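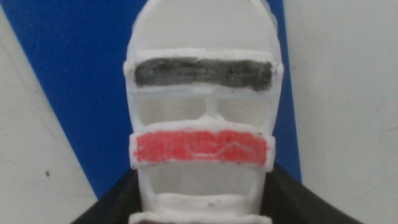 A customer wrote to tell us that our malt vinegar had ruined every other vinegar for her, and that she would like to know who was going to pay for that. We have read the letter many times. We believe it was a compliment, and we have put it at the top of this page on that basis.

About Gremgate Vinegar

We make vinegar in Murkthorpe. It is a town with one decent bakery, a long hill, and a climate that suits things going sour. We started out trying to make cider. The cider had other plans, and after the second barrel turned we stopped apologizing for it and bought some bottles.

That is the whole founding story. We were once advised to add a grandmother, but all of our grandmothers bought their vinegar at the supermarket and saw no reason to change.

What we make

There are five vinegars at the moment. The malt is the one people know us for, and it is the one that pays the rent. The cider vinegar is made from apples grown close enough that we hear about it when the price is wrong. The plain white is for pickling and for cleaning kettles, and we have no feelings about which one you do. The red wine vinegar is slow, fussy, and usually sold out.

Then there is Pulasance. Pulasance is a pear vinegar with a little honey in it, and the name was made up late in the evening by people who should have gone home. It doesn't mean anything. Several shops have asked how to say it and we have given them several answers. It is very good on roast carrots, and better than it has any right to be in a glass of cold soda water.

How we make it

Slowly. Most vinegar sold today is made in a day or two by pumping a great deal of air through a tank. There is nothing wrong with that, and your fries will not know the difference. We leave ours in barrels with the lids loose and let the air get to it in its own time. The malt takes five months, and Pulasance takes longer, mostly to annoy us.

A barrel of vinegar wants to be warm, a bit open to the air, and left alone. The first two are easy. The third is hard for anyone who has just joined us, and new staff are given plenty of labels to stick on until the urge to stir goes away.

We bottle nearly 700 bottles in a good week. In a bad week we clean things.

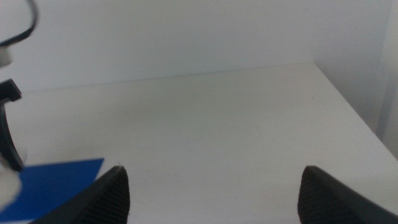

Is the cloudy stuff at the bottom of the bottle safe?
It is perfectly safe. It's called the mother, it's a harmless tangle of cellulose and the bacteria that made the vinegar in the first place, and you can strain it out through a coffee filter or just pour carefully. We don't filter the malt or the cider, so you will meet it sooner or later.

The newsletter

It is called Tang and it comes out when there is something to say, which has so far worked out at two issues a year. The June issue is the pickling one. It covers onions, cucumbers, and a long, bitter argument about whether beets should be roasted or boiled first (roasted). Readers write in to disagree and we print the ones we can read.

If you would like to get Tang, put your address on the slip that comes with your order. We also leave a stack by the till at the shop, where people use the back page for shopping lists.

Visiting

The shop is at the bottom of the hill in Murkthorpe, next to the bakery. You can bring back empty bottles and we'll take something off your next one, provided the bottle is ours and hasn't had paint thinner in it. We can tell.

We don't run tours. The barrel room smells exactly as you'd expect, only more so, and it gets into wool. If you have a real interest in making your own, ask at the counter and someone will talk to you about it for far longer than you planned. We sell live mother in a jar, with a page of instructions that could be shorter.

Shops and kitchens

We supply a few grocers, two fish fryers, and one restaurant that asks us not to say so. If you'd like to stock us, write to the shop and tell us how much you think you'll need. Then halve it, and we will probably be able to help – except with the red wine vinegar, for which there is a list.

Page last updated 27 Sep 2026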